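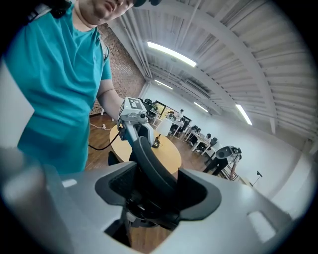
What it costs to get started, and what they'd skip next time

The operations lead at Skurkell keeps two spreadsheets. One is the budget that got approved. The other is called "real." We talked on a Monday, mostly about the second one.

Skurkell collects hand-motion data for companies training robot arms. People do small jobs with hand-held grippers, the recordings get cleaned up, the client gets files. A small outfit, one big room, a brick wall the landlord won't let them drill into. She has run purchasing there from the beginning, which she says was an accident. "I asked who was ordering the tape. Then I was ordering everything."

First question, the obvious one: arms or hand-helds? A lot of people writing to us are stuck on it.

"We priced arms first," she said. "Everybody does. You get the quote from Allberg, you look at it for a day, then the extras start. The base, the controller, the safety review, the person who knows how to run it. The quote is the cheap part." They went with hand-helds and pushed the arm to the second year. It is still in the second year, she added. The second year keeps moving.

The grippers came from Getutska, in pairs. Pairs matter, she said, and she was firm on it. Most household tasks want two hands. If you buy an odd number to save money you end up with one sitting in a drawer. "And buy a spare pair. Not one spare. If the left one goes down you don't want to find out that the only spare has different firmware."

So what did the approved budget get wrong?

"Consumables. Completely." The line item was $487 for the first quarter. It was gone in 20 days. Finger pads, printed markers, straps, cable. She reads this part off the screen pretty fast. Pads wear on the inside where they grab. Markers get scuffed and then tracking goes bad and you may not notice until somebody looks at the files. Cables get yanked. "Cable is what I'd tell anyone. Buy the better cable. Buy it longer than you think, then buy clips for it. I have bought the cheap one twice now."

She has since moved consumables to their own line, with a reorder level, and stopped asking permission for it.

Next: storage. Her worst guess, she said. The plan had 3 drives for the whole first phase. She laughed at that one. Raw recordings are big, clients want them kept, and the copy of the copy also has to live somewhere. They now rent space from Gouveia, month to month, with a price that goes up in steps. Her advice is to ask what the next step costs before you sign for the first. "I didn't ask. It was a bad July."

On furniture she is a bit of a zealot. Used tables, different heights, different tops. The desks for the cleanup staff were bought new and she'd do it again, becuase people sit at them all day. Everything a gripper touches can be second hand. "A client wants variety. A matching set of tables is money spent making the data worse." She picks up small objects from thrift stores with a cash envelope. Receipts are a problem. The accountant has feelings about the envelope.

Lighting? Left alone, so far. She had a quote for dimmable panels and let it expire. Might come back to it if a client asks and pays.

Then people, which she wanted to talk about more than we did. Equipment planning is really hours planning, the way she tells it. A gripper on a charger earns nothing. Before ordering more pairs she looks at how many hours the ones they have were in somebody's hands. Last quarter: 572 hours, across all pairs. Lower than she wanted. The hold-up was setup and breaks, and the fix was a second person to reset the table between takes. Cheaper than another pair, faster to get too.

Breaks are not optional, she said. Hands get tired. Wrists espcially. She budgets for shorter shifts and has had that argument with two managers. Weight is on her checklist now when she looks at new models — she holds the thing out at arm's length while the sales person talks and sees how she feels by the end of the pitch.

We asked about lease against buy. She leased nothing the first year and half regrets it. The hardware changes fast. Getutska came out with a newer model within months of her order, with a trade-in offer she called "polite." For the next round she wants to lease half, own half, and keep the owned ones for the long, dull jobs where the model doesn't matter. Get the repair terms in writing. Ask where the repair happens — hers go out by freight, and the wait is longer than the fix.

Anything she'd cut? The carrying cases. Foam-lined, nice looking, expensive. They hold spare cable now. Also a big wall display somebody wanted for visitors, returned before it was opened. Restocking fee, yes.

And the arm? There's a fresh Allberg quote in her inbox. She hasn't opened the attachment. She wants a full year of real numbers first, hours and consumables both, and floor space measured properly this time, with the door swing included. First time through, the door swing was left out of the drawing and the whole layout had to be redone the week before the desks arrived.

She had to go at 4. A delivery was downstairs and needed signing for. Pads, she hoped.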